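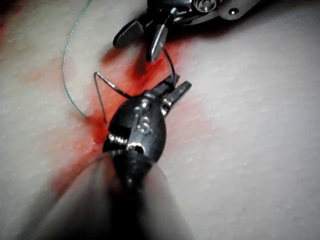 Hok-lam Chiu

I worked two seasons on farms before I found my office job, and I still think the first season should be paid better than the second. People laugh when I say this. They tell me a beginner is slow and breaks things, so why should he get more money?

My first place was a sheep property near Gremalstead. I came with one bag and the wrong boots. The boots cost me 171 dollars to replace, and the hat, the gloves and the bedding were also from my own pocket. The bus ticket was extra. After the first pay I had less than when I left home.

Maricel Ignacio started in the same month, in November, picking fruit at Plesesow. She had to leave a deposit of 600 dollars for her room, and she waited three weeks for any wage. She is a strong worker, but she almost went home, and the farm would have lost her for a reason that has nothing to do with work.

Farmers often complain that young people do not stay. I believe them, and I know that many of them have a hard year too. But a person who begins with a debt is counting days. If the boss pays for the boots and the bus, he spends maybe one week of wages, and he gets somebody who can sleep at night.

In my second season I already had everything. I was faster, I knew the dogs, and I was paid more. I was glad for the money, of course. I needed it much more the year before.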